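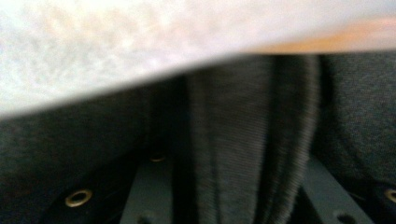
A visitor to the afternoon session asked whether the gripper could tell a strap from the cloth beside it, and added that at the distance shown on the monitor they would have had trouble themselves. The remark was recorded on a comment card and is taken up again in Section 4.3, as it bears directly on how the public understood the work at hand.

**Figure 3.** View from the hand-held gripper, close to soft materials: a ribbed grey strap between two flat grey bars, with dark grey fabric on either side and brass grommets set in the black base.

### 4.2 The open day at Drokgate

The open day was held at the Drokgate site on 10 April 2019. It was the second public demonstration of the Livivby project and the first at which visitors were allowed to operate the equipment. The earlier demonstration, held in December, had been limited to staff of Varkerik and to students already attached to the project, and had used a fixed arm behind a rail. Feedback from that event was positive but thin. Most of those present already knew what the system was meant to do, and few asked questions about the handling of soft goods, which had been the stated topic.

For the open day the fixed arm was kept in its usual bay and run on a set program. The main activity was moved to a row of tables along the north wall of the hall, where hand-held gripper tools were laid out with the materials to be handled. Each tool carries its own camera. The view from the camera was sent to a monitor at the end of the table, so that people waiting in line could follow the task while it was being done. The tools were prepared by Pramanik under its existing supply agreement with the project.

Attendance was capped at 200. Places were released in groups, and each group was given 60 minutes in the hall, starting with a short talk and a safety briefing. Visitors then chose between the arm bay and the tables. No one was required to take part in a handling task, and those who preferred to watch were free to stay by the monitors. Of those who attended, 36 returned a full comment card. The cards had two open questions and no rating scale. We had used a scale in December and found the answers hard to interpret.

### 4.2.1 Materials and tasks

Materials were chosen for the difficulty they present to a two-sided grip. Rigid objects were left out of the table activity, although several were used in the arm bay. The soft goods used at the open day came from the same stock as those used in our regular recording sessions, and included knitted and felted cloth, straps and webbing, and items with metal fittings.

Straps deserve separate mention. A strap that hangs free can be taken from either side without much trouble. Where it lies against cloth of similar colour and weight, the person holding the tool has to judge the edge of the strap and the depth of the approach together, and the camera gives less help than might be expected. At close range a pale object near the lens can fill a good part of the view and draw the exposure towards itself, leaving the darker materials dim. Figure 3 shows such a case. The white surface in the upper part of the view is nearly washed out, and the fabrics below it fall into shadow, while the ribs of the strap can still be made out.

Texture was therefore of more use than colour in these tasks. Staff at the tables reported that visitors who were told to look for the ribs of a strap became more confident than those who were told only to look for the strap. We did not set out to test this on the day and no timing was taken, so the point is offered as an observation. It has since been included in the written instructions for new operators.

Grommets and similar fittings were discussed with nearly every group. They catch the light and are easy to find in a camera view even when the material around them is dark. Several visitors assumed that they served as markers for the system. Staff explained that the current software makes no use of fittings of this kind, and that they are treated as part of the item being handled.

### 4.2.2 Use of recordings

Recordings made by visitors were kept apart from the project's main collection, which stood at 3,610 episodes before the open day. Consent forms covered the recordings and the comment cards separately. Where a visitor agreed to one and declined the other, the choice was respected and the two were not linked.

The visitor recordings have not been used for training. Their quality was uneven, with long pauses, repeated approaches and a fair amount of talking between the operator and others at the table. They were, however, reviewed by two members of the project for signs of common error. The most frequent was an approach made too close to a neighbouring surface, so that the view was partly blocked before the grip was closed. The second was a tendency to rotate the tool late. Both errors also occur among trained operators, less often and with less effect on the result.

### 4.3 Response to the demonstration

The comment cards show that interest lay mainly with the tables. The arm bay was described as smooth, quiet or well organised, and drew few questions. Comments on the hand-held tools were longer and more critical. Some found the grip stiff. Others asked for a second view from above, and one suggested that the monitor be placed beside the operator's hand.

The question quoted at the start of this section was put in different words on several cards. Visitors wanted to know what the system can distinguish, and whether it would ask for help when it could not. Our answer on the day was incomplete. The software reports a confidence value for each grasp, but this value was not shown on the monitors, and staff had been given no agreed wording for it. For the next open day the value will be displayed beside the camera view, and the opening talk will be shortened to make time for an explanation of how it is read.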